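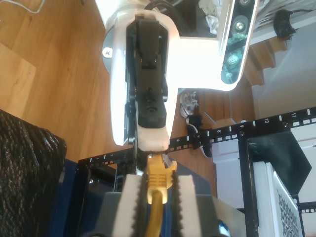

3.2 Collecting demonstrations for connector handling

Demonstrations were recorded by remote control. The operator sat beside the workspace and moved two handheld controllers, and the position and opening of each were mapped to one of the two arms. We had first planned to guide the arms by hand, with one person holding each wrist. This worked for reaching motions but was dropped for cable work: the operator's hands hid the connector from the wrist cameras, and the force of a person pushing on the arm showed up in the torque readings as if it came from contact.

Figure 3. Two-arm handling of a yellow Ethernet cable over an equipment rack. The lower gripper clamps the connector between serrated black pads; the white padded fingertip of the other arm hangs just above it. The camera module of the upper arm is at the right end of its bracket.

The cable task was split into four stages: pick up, regrasp, align and insert. Regrasping was the hardest to show. The first arm has to hold the connector firmly enough that it does not turn, while the second approaches from the opposite side without touching the clip. A clearance of this kind (Figure 3) leaves little room for error in the mapping between controller and gripper. We therefore scaled hand motion down by a factor of 8 whenever the operator held the slow-motion button, and left orientation unscaled. Operators used the button mostly in the last two stages -- few used it during pick up.

Each session lasted 90 minutes, with a break after the first 30. Edivaldo Bezerra and Vanderleia Dantas recorded the sessions at the Flornthorpe site; the remaining operators worked at Ruawai with the same controller settings. In total 1,689 demonstrations were kept. A demonstration was discarded if the connector was dropped, if either arm reached a joint limit, or if the operator asked for it to be removed. Pauses were not cut. An earlier version of the data set had them trimmed, and policies trained on it tended to close the gripper before the fingers were in place.

Joint positions, gripper opening and camera images were stored with a shared clock. Controller poses were stored as well, before scaling, so that the motion of the hand can be compared with the motion that the arm carried out. The difference is largest near contact, where the arm lags the command -- we return to this in Section 4.1.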